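Fliltside robotics club opens summer table sessions

Jul 16, 2019 – The student robotics club at Fliltside has moved its summer project out of the planning notebooks and onto the tabletop, and the members seem very glad of it. Their project, which they have named Dogbe, is a course in picking up and setting down everyday things, worked with a pair of black gripper fingers over a plain table of pale wood. It sounds simple when you say it quickly, and the students will happily tell you (at some length!) that it isn't.

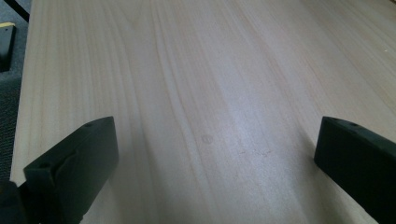

A parent wrote to the club page that her daughter now comes home talking about finger angles all through supper, and that she would like the sessions to run right through the school year.

They may well do that. The club has 30 students on its list this summer, and the Murnum workshop has offered to keep its doors open to them into the fall. Beginners start with the slow work – bringing the fingers down close to the wood, holding them level, lifting away again – before they go on to cups, spoons and folded cloths. Older students keep the notes and help the newer ones along, and there is a good deal of friendly arguing over whose approach is the steadiest. 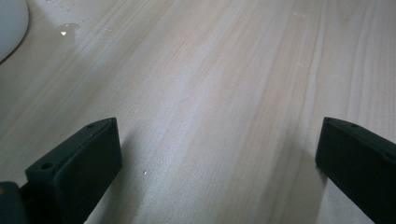

Do students need to know any programming before they join? Beginners are welcome with no background at all, and the coding lessons start in September, when the club also begins getting ready for the Stosano student meet.

Sign-up sheets are at the Murnum front desk.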